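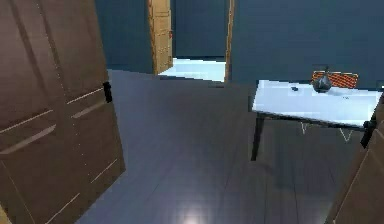

Projects > Akero > Meetings > Gripper and camera trials
Overview | Minutes | Actions | Archive

I took notes again, so sorry for the shorthand. We spent most of the 3 o'clock call on the Pristeck camera in sim, and whether it beats the Mészáros one on the same 57 runs. My worry is tilt. With the door standing that close on the left and the white tabletop so bright, I want the exposure setting locked before we compare anything. Agreed!

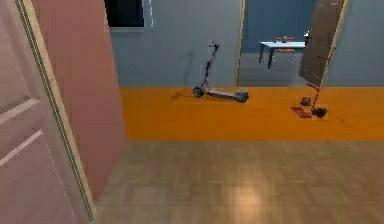
Then grippers. The two-finger version failed 17 runs and the soft one failed five, but we'd changed the controller gains in between (my fault), so we're running both again on the old gains. Rilside wants the numbers in December and I said fine.

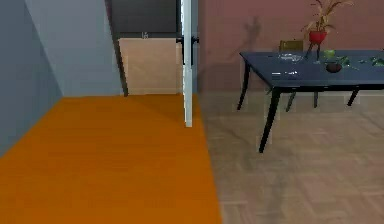 View toward the navy table, orange floor at left.

Clear bowls: do we keep them in the pick list? We went back and forth on this forever. Kept for now, scored separately.

Actions: me, exposure lock and rerun. Akero side, send the wrist mount file.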